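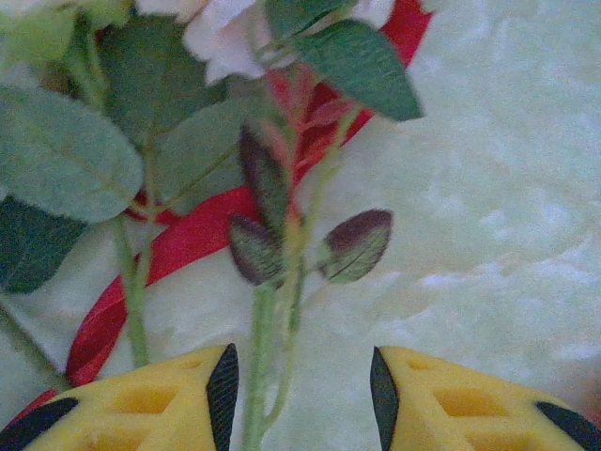 They will need dusting like anything else, one shopper remarked at the counter of the Clinero store on Rinilska Street, and who is going to do that up a ladder? She had come in for lamp bulbs and left without a flower.

Clinero, the household chain, began selling its new range of artificial stems in Tralov on 12th April, with a promise printed on every display card that they will "look fresh for life". The company does not say whose life. A spokesman, asked how long a stem had been tested for, said the range had been "through a full winter in a sample home" and that staff were very pleased with it.

The flowers are the sort that many people now have on a windowsill or a bathroom shelf: ruffled white petals with a little pink in them, matt green leaves, and smaller plum-coloured leaves tucked in near the stem to suggest new growth. Those small dark leaves are the clever part. Older artificial flowers tended to be one green all over, and the eye caught it from across the room. With three or four shades of leaf on a stem, it takes a second look.

Whether the second look is worth 351 crowns is another matter. That is the price of a single stem in the larger size, and the arrangements photographed for the leaflet use a good many more than one. A bunch of real carnations at the market in Tralov cost 200 crowns when we asked, vase not included. The leaflet works out that the artificial stem pays for itself within the year. It does so by assuming that the buyer would otherwise replace fresh flowers every week, all year round, which very few households in this town can be said to do.

Then there is the question of the green claims. The chain calls the range "a kinder choice" on the grounds that no water, heated glasshouse or refrigerated lorry is needed once the stem is in the house. It gives no figure for making the stem or for shipping it. The label says "mixed materials", and the shop could not tell us what goes into the leaves or whether any of it can be put in the recycling. Head office promised an answer in January, when the range was first announced, and is still promising one.

Jelínek, the florist on the other side of Rinilska, has been asked so often about the newcomers that a handwritten notice has gone up by the till. It says the shop does not stock artificial flowers and has no plans to. The shop would hardly say anything else, of course, and its own claim that cut roses last 20 days "with proper care" deserves the same raised eyebrow. Ours managed nine.

There are fair reasons to buy the things. They give off no pollen, they can stand in a dark hallway, and a cat that knocks them over does no harm to the carpet. Hospitals that turn away fresh bouquets may accept them, although it is best to ring the ward first.

The care advice is thin. A folded slip in the box recommends a soft brush, no direct sun and no contact with water. Direct sun is what most windowsills get, and the guarantee excludes fading. Anyone taking "for life" at its word may wish to read that part before paying.

Clinero says it delivered 480 stems to the Tralov shop for the opening and expects to order more. It would not say how many have been sold. The display by the door was still well filled at closing time, and stems bought without their box cannot be returned.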